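A Day Out at the Clirnik Open Day: Ledgers, Cold Rooms and Rather a Lot of Tea

I have been writing on and off about digital money for long enough that friends now change the subject when I sit down, so it was a real treat to spend a whole day with people who wanted to talk about nothing else. Clirnik, the payments and token custody firm out on the Mathias business park, opened its doors to the public on 21st August, and I had put my name down for it back in February, when the booking page first went up and there was still frost on the car. I half expected to be turned away at the gate for being merely curious (I hold a little of this and that, nothing to frighten the bank manager), but the welcome could not have been kinder.

Getting there

Mathias is one of those places the sat nav believes in more than the road signs do. The bus from the station drops you by a garden centre, and from there you follow a footpath behind the units until you come to a low brick building with a blue door. Do wear sensible shoes if you go another year, as the path was all puddles and I spent the morning with one damp sock.

Inside we were given a sticker for our coats, a cup of tea and a folded programme. The groups were kept small, 11 of us in mine, and a mixed bunch we were too: a couple of students, a retired bookkeeper, a man who ran a bicycle shop and wanted to know whether he ought to take coins over the counter, and a mother and daughter who had come because the daughter was thinking of applying for a job there. The retired bookkeeper turned out to be the best company of the lot, and asked all the questions I was too shy to ask.

The opening talk

We began in the canteen, chairs pushed back against the serving hatch, with a talk on how a shared ledger works. I have sat through a fair few of these, and most of them lose me somewhere near the second diagram. This one was done with library cards. Each of us was handed a card and a pencil, and we "paid" one another in biscuits, writing every payment on every card around the table. When one of the students tried to spend the same custard cream twice, the rest of us had it down in pencil that he had already given it away, and he was made to hand it back. It was very silly and I shall remember it far longer than any slide.

The speaker was careful, I thought, about what the thing does not do. A ledger that everyone agrees on will tell you that a payment was made, but it has no opinion about whether you were wise to make it, or whether the person at the other end was who they claimed to be. The bicycle man wrote that down twice and underlined it.

The cold room

After the talk we went down a corridor and had to leave our phones in a tray. "Cold storage" had always sounded to me like something with a compressor and a great steel door, and I was looking forward to a shiver. The room was pleasantly warm. The cold part only means that the keys, the long secret numbers that let you move your coins, are kept on devices that never touch the internet. They live in plain grey cabinets, and you need more than one member of staff present to open any of them.

Clirnik looks after holdings for 1,848 customers, most of them small businesses and private savers, and the question everybody had was what would happen to their money if the firm went under. The answer was long and honest in tone, and I won't pretend I followed the legal part. The gist was that customers' coins are kept apart from the company's own, that an outside firm checks the balances, and that you should still read the terms before you hand anything over. Our bookkeeper asked how often the checking was done and who chose the checker, and she got a proper answer to both, with the paperwork fetched out to show her.

We were also told, quite firmly, that the commonest way people lose their coins is by losing the recovery words they wrote down when they first set up a wallet. They get thrown out with old envelopes, or put somewhere safe and never found again. I went home and checked mine, and you might like to go and check yours before you read on.

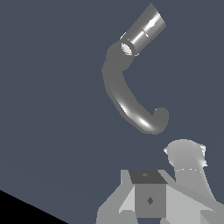 Lunch, and the Futetti stall

Lunch was soup and rolls in the yard, under an awning that did its best. Several smaller outfits had been invited to set up tables there, and the liveliest by far was Futetti, who make an app for splitting household bills with stablecoins. For anyone who hasn't met the term, a stablecoin is a token meant to keep the same value as an ordinary currency, so that your share of the gas bill doesn't turn into somebody's holiday by teatime.

I had a go, and paid a pretend water bill to a pretend flatmate in roughly 90 seconds, most of which went on my typing the password wrong. It was easy enough to use. I did ask what the advantage was over my ordinary banking app, which does much the same job and doesn't need me to learn a new word, and the young people on the stall said that for two flatmates in the same town there wasn't a great deal in it. Where they see the use is in families spread over several countries, for whom sending a modest sum home can mean a fat fee and a long wait. That seemed to me a fair answer, and I came away liking them more for it than if they had promised me the moon.

You could buy a roll and a slice of lemon cake with tokens if you wanted to. I used coins of the jingling sort, as did most of the queue.

The afternoon: Omalel and the energy question

The afternoon belonged to Omalel, which is Clirnik's own test network, and which the staff plainly adore. It is a sort of practice ledger where they try out new software before letting it anywhere near real money. We watched it on a large screen while payments went chasing through it, and then one of the machines was switched off at the wall to show that the others would carry on without it. They did, after a small pause during which I noticed one of the engineers had stopped chewing.

Somebody was always going to bring up electricity, and it was the mother in our group who did. The reply took up the best part of the session. There are two main ways for a network to agree on what has happened: one in which computers race each other at great expense of power, and another in which the people running the computers put up a deposit that they forfeit if they cheat. Omalel uses the second sort, and needs only a modest supply of electricity as a result. The older and more famous coins that use the first sort are another matter, and I was glad to hear this said plainly in a room full of enthusiasts.

There was some grumbling from one of the students, who felt the deposit method simply hands the running of things to whoever has the most money to begin with. A very good-natured argument followed and went on past the end of the session and out into the corridor. I don't think either side budged an inch.

A few practical notes

Entry was free, though there was a charity bucket by the door, and the programme cost £10 if you wanted the printed and bound version with the glossary at the back. I did buy it, partly from weakness, and the glossary is very good. Parking is limited to the front of the building and fills up early. The ground floor is all on the level, but the Omalel room is up a flight of stairs and the lift is slow, so allow yourself time. Children were made welcome and there was a colouring table, but I should think anyone much under secondary school age would be bored by the middle of the morning.

Nobody tried to sell me anything at any point, unless you count the lemon cake. I asked at the desk on my way out whether they meant to hold another open day, and was told they would like to, and that bookings would go up on the website in the new year as before. I have kept my sticker. The bicycle man, when I last saw him at the bus stop, had decided to stick with the card reader for the time being, and was eating a second roll out of his coat pocket.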